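News from the Pegboard

Mon 27 March

Hello again from the Clakside workshop, where I have spent most of this month putting tools on a wall and taking them off again. Well, driving an arm that does it. My own hands haven't touched a screwdriver in weeks, apart from the afternoon a cable came loose, and then I couldn't find one because they were all in the tray for the next run (you can imagine how that went down).

If you missed the last issue, we're gathering examples for Gulter, the learning system that is meant to tidy a bench by itself one day. It learns by watching us do the job. One person sits at the controls, moves the arm through the whole business of picking something up, carrying it to the board and hanging it on a hook, and everything the arm sees and feels gets saved. We call one go an episode. Then we muddle things up and do another one. And another. The target for the hanging job is 408 episodes, and as I type this we have 300 of them in the bag, so I'm allowing myself a biscuit.

I was a bit sniffy about the pegboard when it was first suggested. We'd done so much sorting into boxes at the Nisbet site, and I thought hanging would be more of the same with the board stood up on end. Goodness, no! A box is very forgiving. You get the thing over the top, let go, and the box does the rest. A thin hook on a shiny board wants you in the right place, at the right angle, and slow, and if you let go a touch early you'll hear about it from the floor.

The hooks are the part I've grown fondest of. They're white plastic with a round base, on a white board, which sounds like a daft choice if you want a camera to find them. We did talk about swapping them for something brighter. In the end we left them alone, on the grounds that people's sheds and workshops are full of things that don't show up well, and Gulter might as well get used to it early. The glare is the same story. The board is glossy and it catches the light something rotten, so there are patches where the holes nearly vanish, and if you're driving from the wrist camera you learn to look at the hook you want and ignore the bright bit beside it.

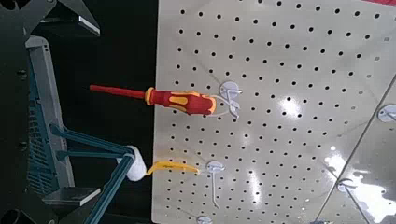
Issue 18

The red and yellow screwdriver is up on its hook there, and the empty hook underneath is the one the yellow piece in the gripper is pointing at. This is the stretch of an episode where I stop talking, stop drinking tea and generally become poor company. The last bit of the move is tiny compared with the swing across from the tray, but it takes me longer than everything else put together. I used to rush it. Then we played a few of my early episodes back and you could see me stabbing at the board like somebody trying to post a letter through a moving van, and we had to throw a fair few out.

Which brings me to the question I get asked most, namely whether we keep the bad ones. Yes and no. If I come in crooked, back off, straighten up and try again, that stays, and gladly. Gulter is going to come in crooked too and it needs to have seen somebody sort it out. If I drop the thing and just sit there saying rude words, that goes in the bin. The awkward ones are in between, where the tool ends up on the hook but looks as if a sneeze would have it off. We argue about those on Fridays. My own rule is that if I'd leave it like that in my own garage it counts, though I've been told my garage isn't much of a standard.

The other thing we've been strict about is mixing up the order. For the first 117 episodes I'd fallen into a habit without noticing: same tool first, same hook first, every single time. Very tidy, and not much use, as all it would teach the system is that screwdrivers live top of the board and always have done. So now there's a pile of slips in a mug. You pull one out before each go and it tells you which tool and which hook, and sometimes it says to start with something already hanging up so the arm has to work round it. Those are the ones I dread. A long shaft sticking out sideways is a nuisance when you're trying to bring a gripper in from below, and I've clonked things more than once.

A word on the pads, for the Ilitz people who wrote in about grip. We've stuck with the fuzzy white foam at the fingertips for this whole batch. I know the rubber ones hold better. But if we change them halfway through, the second half of the examples will feel different from the first, and I really don't fancy starting again from nought. We'll try the rubber on the next job, and you are very welcome to say you told us so.

What's left to do is mostly the lower hooks, which everyone has been quietly avoiding (me included) because the arm has to fold itself up to reach them and the view gets cramped. I've put my name down for the first lot. If you'd like a turn at the controls, there are morning slots going at Clakside all through next month, and you don't need to have driven before. Your first ten minutes will be dreadful and then it gets oddly soothing. Bring a cushion, as the chair is still the old one.

The full set should be ready to share by September, along with the notes on what we kept and what we binned. Slips of paper for the mug are also welcome, if you've a nasty combination in mind.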